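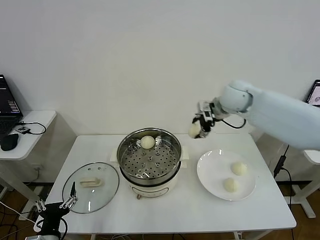 So you've got your two-arm kit out of the box, you've waved the arms around a bit, and now you want it to do something in the kitchen. Steamed buns are what I'd pick for a first real job. They're soft, they're round, they cost next to nothing, and if you squash one you can eat it.

I'm using the Gritton tabletop kit, which is two arms, two grippers, the wrist cameras and the Lanz software that runs it all. I paid for mine. The steps should carry over to most two-arm kits, but the menu names will be different.

What you'll need

An electric steamer with a lift-off lid. Get one with a flat handle on top if you can, round knobs are a pain for a two-finger gripper.
A plain plate, wider than you think.
A few buns. Start with cold ones straight from the pack!
A table that doesn't wobble. Mine did, and I lost a whole evening to it before I folded up some cardboard and stuck it under one leg.

Step 1. Set your heights

Open the Lanz setup page and teach it three heights: tabletop, plate and steamer tray. Bring the gripper down slowly with the closed fingertips until a sheet of paper just drags underneath, then save. Do the tray last, with the power to the steamer off. I saved mine in the wrong order the first time and the right arm tried to put a bun through the plate.

Step 2. Turn the grip force way down

The kit ships with the grip set to 400 on its own scale, which is fine for a coffee mug and terrible for bread. Drop it to 20 and work up from there in tiny steps. You want the bun to dent a little and spring back. If you see finger marks after you put it down, go lower. Heidrun Camenzind, who runs the kit workshop over in Cliston, told me to practice on a rolled-up sock first, and I've got to say the sock was a great teacher.

Step 3. Teach the lid move

Give the lid to one arm and the buns to the other, and keep it that way. My left arm does lids. Guide it to the handle, close, go straight up by a hand's width, and only then move sideways. Set the lid down flat well away from the plate so the arms don't have to cross. Crossing is where the crashes happen (ask me about my first lid).

Step 4. Check what the wrist camera can see

Before you teach any pickups, open the wrist view with the fingers spread and bring the gripper in over the buns. You're looking for two things, whether the fingertips hide the bun you want, and whether your lights are bouncing back at you.

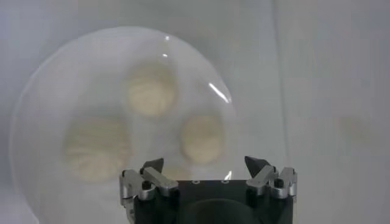 Glare is the big one. Pale food on a pale table is hard enough for the software to pick out without white streaks on top. I moved my desk lamp to the far side and closed the blinds, and the bun finder went from hopeless to pretty decent. If the outlines look mushy, slide the contrast setting up a notch and try again before you touch anything else.

Step 5. Record your runs

Now the fun part! Guide the arm through one full pickup, from tray to plate, and save it. Then do it again with the bun somewhere else. And again. Pramila Shakya on the Brirngate forum swears by short sessions with a break in between, and she's right, my hands get sloppy after half an hour. I'm up to 754 saved runs now, but it was doing okay long before that.

Step 6. Let it go by itself

Run it at the slowest speed with your hand near the stop button. Keep the steamer off for the first tries, and once you do switch it on, watch the cables. Mine like to droop, so I clip them up along the arm with a bit of slack at the wrist.

Is the kit worth it? I think so, if you like tinkering. The arms are smooth and the grippers are gentler than they look. The manual is thin and the lid section is one paragraph, so that's most of why I wrote this up. I'm trying dumplings next, and I'll post my grip settings once I've stopped tearing them.

Shares 20 | Comments 2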